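Search this site
Search
Go

Pulby progress report: August
Prepared for Endow by Shanthi Wijesinghe

The vertical slice runs from the title screen to the end of the harbor chapter, and it holds together! When we signed with you we had a walking character and a gray box for a town. Now a new player can pick up a controller, meet the ferryman, solve the bell puzzle and reach the credits card in one sitting.

Most of that is down to the new save system. Tahsin Roy rewrote it over the summer, and the old bug where the ferry sailed off without you (still my favorite bug) is gone. Loading into the harbor takes 12 seconds on the slowest laptop we own. We want that lower, and the plan is to break the town into smaller chunks before we touch the second chapter.

We ran a closed playtest with 26 people. Nearly everyone finished, and the comments on the music were lovely. The weak spot was the map. Players kept opening it, looking for a marker that shows where they are, and closing it again. Rokeya Chowdhury has a redesign on paper and it's already much easier to read.

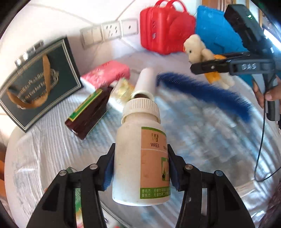

The white bottle has 胃 on its label, and the tissue pack is pink with two flowers.
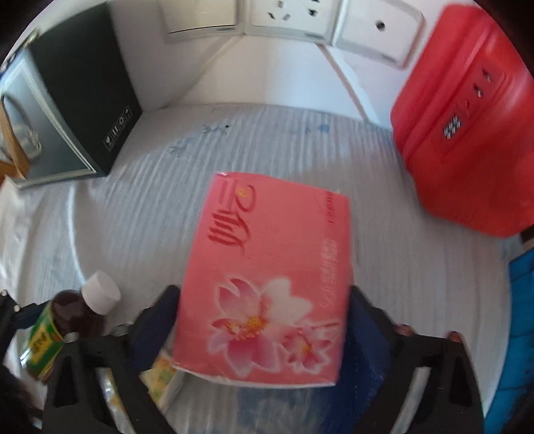 2 min read

Wishlists passed 2,000 after the demo trailer went up, which made for a very happy morning here. We also have 200 people in the chat server, and a good number of them write long, useful bug reports without being asked.

Money is on plan. We spent less than budgeted on sound, and with your okay we'd like to move the difference to localization. Fusix has quoted for French and Romanian, and Romanian matters to us a lot – the whole story is set in Văduva, and the dialogue jokes work better there than they do in English.

Two things are late. Controller remapping slipped by a month, and the storm sequence still drops frames when the rain and the lanterns are both on screen. Marjan Rezaei is working on the second one now and has the rain behaving already.

Next up: the map, the remapping menu and a first playable version of the lighthouse chapter. I can't wait to send you that build.

Comments (3)

Chathurika Haque
Played the test build twice. The bell puzzle is so good! Please keep the goat.

rainlantern
Any word on a Mac version?

Tahsin Roy
@rainlantern Not yet, but we'd like to do one after the lighthouse chapter.

Contact | © Pulby | Back to top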